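July, late evening

Back in the cell at eight after two days away. The shelf task is still the one we are on: plush toys on two boards, both arms driven by hand from the leader arms, every run saved. The target is 400 good demonstrations before we train again. We had 41 when I left and the log showed 24 more tonight, all from Rin, so I owe her a shift.

My first few were bad. I had lost the feel for how far the right leader has to turn before the wrist follows, and I kept coming in too high and bumping the top board. I threw those out. By ten my hands had settled and I was getting through one without stopping to think.

The top board is easy. The sharks are soft and you can pinch them nearly anywhere. Going in underneath for the yellow one takes most of the time, as the gripper has to slide in low and find a limb before it closes. I try to do it at one steady speed. If I pause to look, the pause goes into the data, and the last policy learned to hover in front of the shelf for what felt like forever.
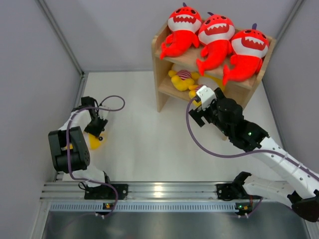

Declan thinks we should leave some of the pauses in, and a few missed grabs too, so long as the operator recovers and finishes. His point was that a robot that has only been shown clean runs has no idea what to do after a bad one. He wants a separate folder for them.

I said I would try it. Made the folder, put 14 in it before I quit. It is harder than it sounds to miss on purpose and have it look like a real miss.

Left shoulder is sore again. The chair is too low for the leader arms. Ask Naheed about the taller one from Wisetti. Also need to write down the speed setting, because Rin and I are not using the same one.

Home by midnight. Ate toast.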